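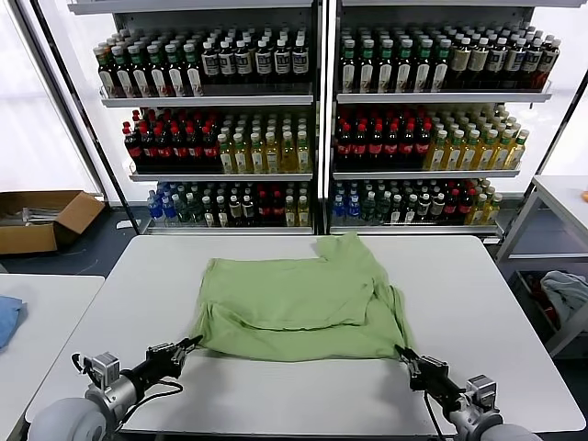

ok folding thread. 300 tees for the Vakau run and I have opinions now

1/ fold from the bottom. hem comes up first, while the shirt is still flat. everyone I know starts with the sleeves and then wonders why the hem is crooked

2/ both bottom corners at the same time. one hand each side, pinch, lift, lay it down. if you do one and then the other you get a twist in the middle and have to shake it out

3/ the light green ones are the worst btw. softer than the white batch, they bunch up on the left side every single time. smooth the left before you go any further

4/ table matters more than I thought. did the first batch on my bed last year. never again. white table, hard top, you can see lint and loose threads right away

5/ Serpil Taşdemir asked if we're using a folding board. no. had one, it cracked, it was made for adult large anyway and half of these are youth sizes

6/ yes we're next to the drinks shelves. yes I know. two full bays of bottled drinks staring at me all day, red caps, green caps, the yellow-green stuff. I have had 2 already

7/ ok back to it. collar. leave the collar ALONE until the end. hem up, sleeves in, sides in, then you look at the collar and flatten it with your palm. if you fuss with it early it just moves agian

8/ how wide should the first fold be - people keep asking. hand width. my hand, not Keir's. Keir Tosh folds like he's wrapping a couch

9/ wrinkles in the top half by the sleeve: ignore the small ones. they go inside the fold. only fix the big creases, the ones that make a ridge you can feel

10/ no iron. the Gündoğdu order last April I ironed every one and it took two nights and they got stuffed in a duffel bag at the other end. lesson learned

11/ stacks of 4, alternate the direction, collar left then collar right. otherwise the stack leans and you're picking shirts up off the floor

12/ size sticker goes on the OUTSIDE of the fold, bottom right. not inside the collar Keir. I had to open a whole box to find the mediums

13/ update: 133 done. my back hurts. switched to standing on a folded up box and it's a lot better, try that

14/ someone said just roll them. rolling is fine for a suitcase. these go in flat mailers and a rolled shirt in a flat mailer looks like a burrito

15/ found one with a seam open under the arm. pile of shame. check the underarm when you bring the sleeve in, takes a second and its right there under your fingers anyway

16/ Buvness mailers fit an adult medium exactly if the final fold is in thirds. halves is too tall, flap won't close. the Stevel ones are bigger but the glue strip is garbage

17/ that's most of it. greens are nearly finished then on to the navy, which shows EVERYTHING - pray for me

18/ will post the box layout tomorrow if anyone wants it. going to eat something that isnt soda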